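The Long Way Around a T-Shirt

Cengiz Yalçınkaya has been trying to get two robot arms to fold laundry for the better part of two years, and when I asked him in April what the hard part was, he thought for a good long while and then said, "Knowing when you're done with a step." I had come to Erkthorpe expecting to hear about motors and fingers, and instead I spent most of a very pleasant day looking at software.

The project is called Lilteo. It lives on the second floor of the old Drurkgate building, up a staircase that smells of fresh paint, and the people working on it fold shirts from nine in the morning until somebody gets hungry. Both arms reach in over a table covered in brown paper, marked off with blue tape into big uneven panels. The planner thinks in those panels. It decides which one the shirt should end up in, where each gripper ought to go, and which arm has to wait for the other. 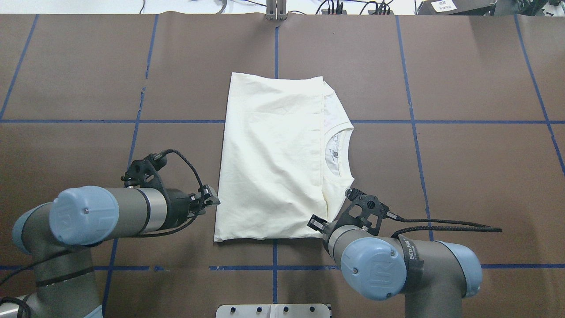
Waiting is a bigger part of the job than I would have guessed. Early on, each arm had its own plan and its own idea of the clock, and the two of them would pull at a shirt like cousins with a wishbone. Mattes Lindemann rewrote that part over one long winter. Now there is a single plan with checkpoints in it, 16 for a basic fold, and neither arm moves past a checkpoint until the perception code has looked at the cloth again and agreed that things are more or less where they should be. If they aren't, the planner throws out the rest of the sequence and writes a new one from whatever is lying on the table.

"It used to be very proud," Mattes told me, scrolling through an old log. "It would finish the whole fold with no shirt in its hands." He keeps that log in a folder of favorites, and I was shown several more from it before lunch (the one labeled 2167 got a laugh out of both of them, though I'm afraid the joke went over my head).

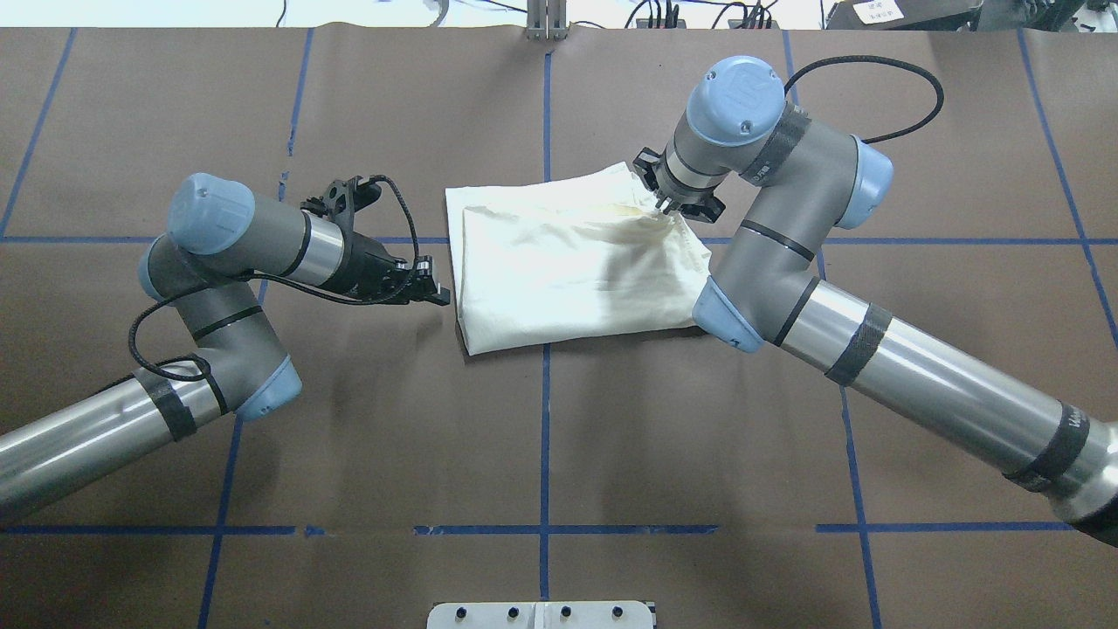

Cloth is miserable stuff to plan for, when you come right down to it. A box has corners and keeps them. A shirt that has been gathered up on one side has a shape no one has ever written down, and the overhead camera sees only the top layer of it. So the Lilteo software keeps several guesses going at once about what is underneath, and each new look makes some of them more likely and lets others drop. Cengiz pulled up the viewer to show me, a lovely thing with the guesses drawn as colored outlines that wobble and fade - I could have watched it all afternoon, and I nearly did.

The close-up cameras on the grippers help settle the arguments. From high up, a shoulder seam and an ordinary wrinkle can look like much the same thing. From a few inches away the seam is a steady ridge with a bit of puckering along it, and the neckband has its ribbing and its row of stitches. Once the software is sure of the neckband, it can work outward to the shoulder and the sleeve, the same way my grandmother did with her eyes on the television.

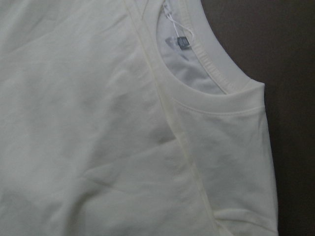 What Wunderlich Wants

The money for all this comes from Wunderlich, a linen service with a great many pillowcases and not enough people on the evening shift.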